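Old tower, is it worth putting parts back in or just recycle?

hedville_hal
May 12, 2020

Got a used desktop tower off the Punside surplus list in April, no specs, no returns. Case is open now and on its side. Socket is empty, no memory either. Power supply is still in there. Label on it I can't make out.

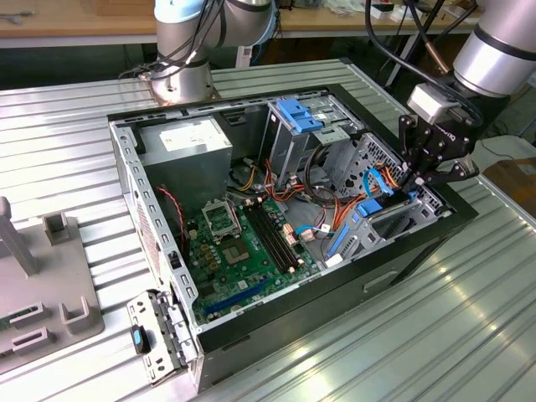
Want to use it for typing and email, maybe some old games. Don't want to spend more than 79 bucks total. Do I buy a processor first or memory first? And how do I know wich processor fits? Never done this before.

saliandesk
Don't buy anything yet. Look for the board model, usually printed on the board itself between the slots or near an edge, flashlight helps. Search that and get the support list, it says which processors and what memory. Memory slots are keyed so the wrong kind won't go in, don't force it.

Also close the socket frame when you're not working in there. On a lot of boards the pins are in the socket and bent pins are the end of it. I lost a board that way, dropped a screw in, 2 evenings with a needle and it still wouldn't post.
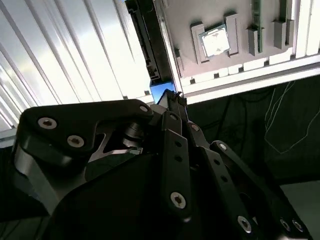
Coin battery next. If the thing sat in storage it's probably flat and you get clock errors every boot, mine thought it was 2000. Cheap, any drugstore has them. Go easy with whatever you use near the edge of a gray motherboard like that one, small parts and traces run close to the rim and a slip with a metal tool takes them off. Unplug the power cord first obviously.

preswood_pc
recycle it. I've done 12 of these and the power supply is always teh problem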